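Speaker notes, student project session (12 minutes plus questions)

Slide 1. Title. Introduce the team: four students, one semester, Oltwood lab course. Advisor is Huguette Kennedy. Konden lent us the arm. Move on quickly.

Slide 2. The task. Teach a two-finger arm to sort small household items into a container or a bin. Items are retail packages, mostly blister cards. State the hard part early: a blister card is stiff and thin on the top half and bulky on the bottom half, so the grasp point matters more than the object label.

Slide 3. Recording. We collected human demonstrations before running the arm at all. Demonstrator wears a module on each wrist. Table, wall and lighting were left as found – no backdrop, no markers. Final count was 157 demonstrations, of which 114 passed the sync check. Explain the sync check if asked: wrist and head streams must agree on the start of motion. 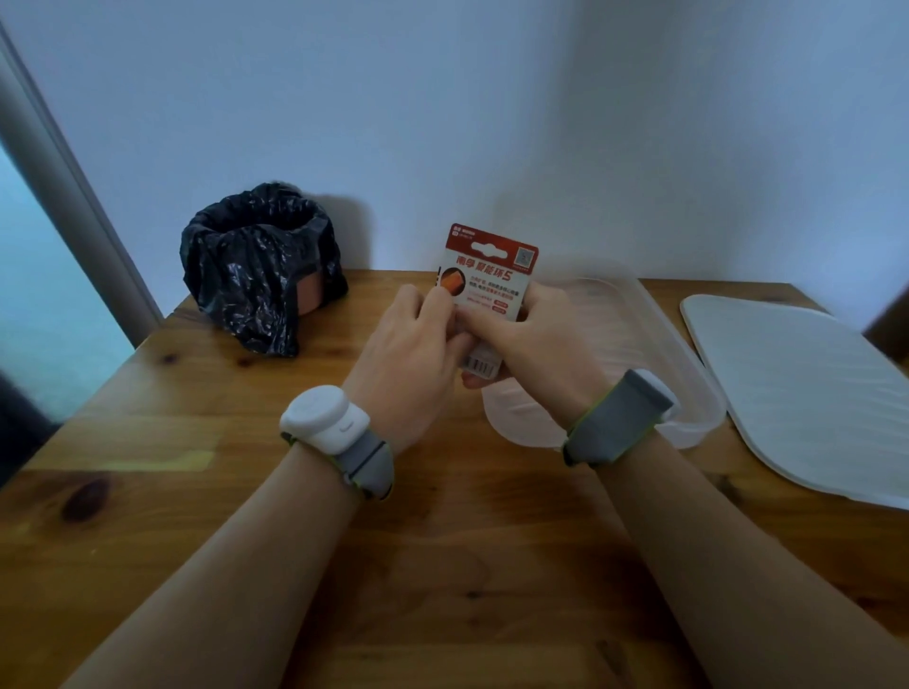

Slide 4. Labeling. Each demonstration is split into reach, grasp, inspect, place. The inspect phase was added in November, after the first model kept releasing items during the pause. Two students label independently and a third resolves conflicts. The Zaklow script does the first pass and gets the reach boundary right most of the time. It does poorly on glossy surfaces.

Slide 5. Training. Small policy, up to 2,000 steps per run. Loss is flat after 1,000. Do not read the table aloud. Point to the row for two-handed grasps and say that the arm has one gripper, so these were mapped to the dominant hand only.

Slide 6. Failures. Play the clip without sound. Card rotates in the gripper when picked by the top edge. Lower grasp fixes the rotation but hides the barcode from the camera. We have not solved this.

Slide 7. Next term. Second gripper, softer pads, repeat the Wednesday sessions. Abeysekara format for the data release – mention that the head video is still being reviewed.

Questions. Leave slide 6 up.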